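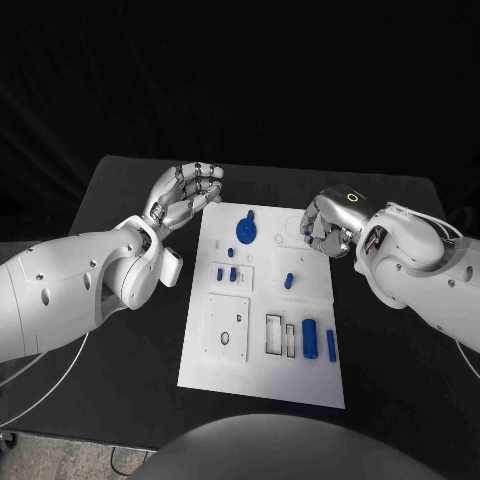
Ferkunell Moves Kit Assembly to Two-Armed Robots, Retrains Staff for New Roles

Ferkunell, a maker of small pumps and metering valves, will begin using two-armed robots for part of its kit assembly work in August. The robots will place pegs, gears and cylinders into fixture plates ahead of final assembly, a job that until now has been done by hand on all shifts.

The company is working with Zetside, which supplies the robots and the control software. The first 4 stations will be installed in the north hall of the Ferkunell plant. No jobs will be cut as part of the change, and the 13 people who now work in kit assembly will keep their current pay grade.

"Kitting is the work people ask to be moved off of," said Marlies Rainer, plant manager at Ferkunell. "You put small parts into small holes for a whole shift, and by the end of it your hands and neck hurt. We had trouble filling those positions and more trouble keeping them filled. We want the same people here, doing work they can keep doing until they retire."

A standard Ferkunell valve kit holds parts of several shapes and sizes, and the mix changes with each order. Earlier automation at the plant, a fixed feeder line bought for the Raptis valve series, handled one kit layout well but took most of a shift to change over. It is still in use for that series and will stay in place.

The new stations use two arms with jointed, humanlike hands, so they can work with the trays and plates the plant already owns. Operators will teach a new layout by guiding the arms through the task on a practice board and then correcting the moves that go wrong. Zetside and Ferkunell have recorded 1,208 practice runs so far on boards with pegs, round parts and slotted plates.

"Round parts going into round holes came along quickly," said Thắng Quách, lead applications engineer at Zetside. "Narrow slots are harder. The hand covers the slot just when you need to see it, and a peg that is slightly tilted will jam. The kit assemblers at Ferkunell knew that before we did, and a good part of what we changed in the grip came from watching how they hold the part."

Kit assemblers will move into one of 2 new positions. Station operators will load trays, teach layouts and clear jams. Kit inspectors will check finished kits and decide which ones go back. Training for both takes place during paid working hours, and employees may try each position before choosing. Anyone who prefers to leave kitting altogether can apply for open positions in final assembly or shipping, with no loss of seniority.

Khadija Ezzat has worked in kit assembly at the plant on both the day and evening shifts and is among the first to train as a station operator.

"I was not in favor of it at the start," Ezzat said. "My question was who gets called when it stops, and whether we would be allowed to fix it ourselves. Now we are the ones who get called. I still think it is slow on the small pegs, and I have told them so. But I go home with my wrists feeling fine on training days, and I did not expect to notice that."

The stations will run alongside manual benches through the end of the year. Rush orders and kits with soft seals will continue to be packed by hand – the company has no plans to automate those. Operators can stop a station at any time and finish the kit themselves, and stopped kits will not count against their shift numbers.

Those rules are part of a written agreement between the company and its works group, which also covers how recordings from the stations may be used. Recordings will be kept for teaching the robots and will not be used to rate employees.

"We asked for that in plain language and we got it," said Roald Hägglund, who represents production employees in the works group. "The agreement gets reviewed once the first stations have been running for a while. There will be things to change."

Employees on all shifts can see a station in operation at an open session in the training room on Friday. Supervisors have been asked to arrange bench coverage so that evening staff can attend.

About Ferkunell
Ferkunell designs and builds small pumps and metering valves for water treatment, laboratory and food equipment, including the Raptis and Tevasen product lines.

About Zetside
Zetside develops two-armed robots and teaching software for light assembly work.

Media contact
Mortimer Szabo, Communications, Ferkunell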